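4.2 Cable handling with the Plalla kit

The Plalla kit, sold by Rathjen as a "ready-to-teach" add-on for small arms, comes with a two-finger gripper, a wrist camera, and a booklet that devotes one page to cables and four to the warranty. Cables are on the list of supported objects. We took the list at its word and ran 80 trials of a single chore, which was to pick up a loose tangle from a wooden surface and move it to a bin. The demonstrations, 86 of them, were recorded by one of the authors over a long stretch of April and trained with the vendor's own software, Flomow, at its default settings. We changed nothing, partly out of fairness and partly because the settings menu kept closing.
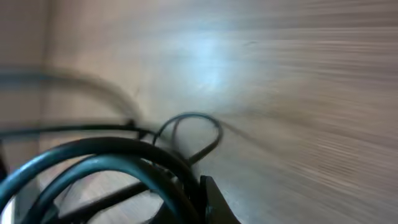

Figure 3. Wrist camera view with a gripper finger at the cables.

Flomow picks a grasp point from the wrist view alone, and it treats every input as equally good news. The kit has no check for image quality, so a smeared view goes to the policy with the same standing as a sharp one. In Figure 3 the wood grain has become long streaks and one gray-black cable is blurred enough to see the surface through it, while the teal loops nearer the finger show streaks of blue-green reflection. A person would wait a moment and look again. Flomow reports a confidence score to three decimal places and proceeds.

We raised this with the vendor. Iker Ortuño, who handled our ticket, suggested slowing the approach or collecting 1,000 more demonstrations, and was kind enough to rank the first option higher. We cut the approach speed by 20 percent and repeated the protocol with a fresh set of tangles. The Fluteten baseline, which is older, uglier, and holds still before each grasp, was run on the same sets. Results for all three conditions are given in the next section, along with a note on which trials the Plalla software had already marked as successes before the gripper closed.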